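Keep the Thing, Pay for the Mending

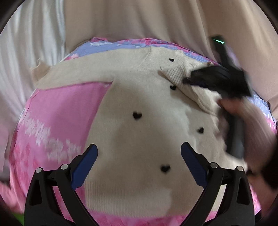
When I moved to this country I learned quickly that it is considered strange to repair clothes. In the town where I grew up, my aunt Huguette Lemaire had a drawer only for wool, sorted by color, and every winter she sat with it. I do not say that those years were better, we were often cold. But a garment was expected to stay with us for a long time. A cream sweater with little black hearts on it, like the one in the photograph, would pass from one cousin to the next, and the hearts would be discussed each time, because the boys did not want them.

Last December I took a coat to be relined. The shop asked for more money than I had paid for the coat. I was embarrassed and I took the coat home again. I have thought about it since, and I believe now that I was wrong to be embarrassed and also wrong to take it home. The price of the work was fair. It was the price of the coat that was not fair, and I had accepted it with pleasure.

This is my argument, and I will try to make it without scolding. We say that repair is too expensive. But the person who repairs lives near us and pays the same rent that we pay. Her hour costs what an hour costs here. The person who sewed the coat lives far away, and her hour was bought for almost nothing. When we compare the two prices we are comparing two wages, and we decide that the low one is the normal one.

My friend Timothée Ferrand does not agree with me. He says a family with three children can't think about wages when the shoes are too small, and he is right. I do not ask this family for anything. I ask it of people like me, who buy a fourth pair of gray trousers in the sale and feel clever during one evening.

There is also the question of where we would learn. My school gave us 12 lessons of sewing, which I hated, and from these lessons I can still close a hole and put on a button. My neighbor's daughter, Capucine Marty, is 15 and very good with her hands, and she had never held a needle until she asked me to show her. It took one afternoon. She sewed badly, then less badly. I do not think that schools must do everything, they have enough to do already, but a few afternoons would not ruin the timetable.

Some people will answer that mended clothes look poor. I understand this feeling better than they imagine. As a child I hid my elbows under the desk. What changed for me was seeing my colleague Loïc Poulain come to a serious meeting with a green patch on a blue jacket, very neat, and speak for an hour about the budget. I looked at the patch for perhaps one minute and after that I listened to the budget.

I would like the town to take the tax off this kind of work, or to give people a part of the cost back. I would also like stores to sell the spare wool and the spare buttons together with the clothes, as some did when I was young. These are small requests. Until somebody grants them, I have gone back to the shop with my coat. It will be ready after the holidays, and I am wearing the old one.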